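Keeping a pale tabletop pale

May
By Sepehr Kiani
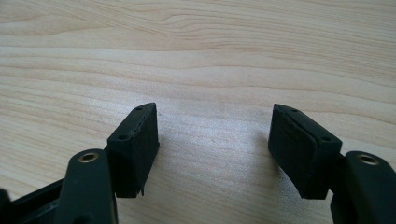
According to Ahmadpour, most people ruin a light wooden table in the first month by scrubbing it. She has refinished furniture in a shed at Dorkevham for years, and tables are the bulk of her work.

"They come in grey where the plates go," she said. "People use a harsh cleaner and it takes the finish off."

Her own method is slow. She sands by hand, always with the grain, and wipes the dust away before each coat of oil. Wavy grain takes longer because she has to follow the curve. A table gets 4 thin coats, with 2 days between them.

"If it's tacky in the morning, leave it alone," she said.

She doesn't stain pale timber. Customers ask for a honey colour and she tries to talk them out of it. One table went back to Uvell with its old ink marks still showing, at the owner's request.

The bench she works at cost her $153 at a clearing sale. For day-to-day care at home she recommends a damp cloth, then a dry one. She re-oils her own kitchen table every May.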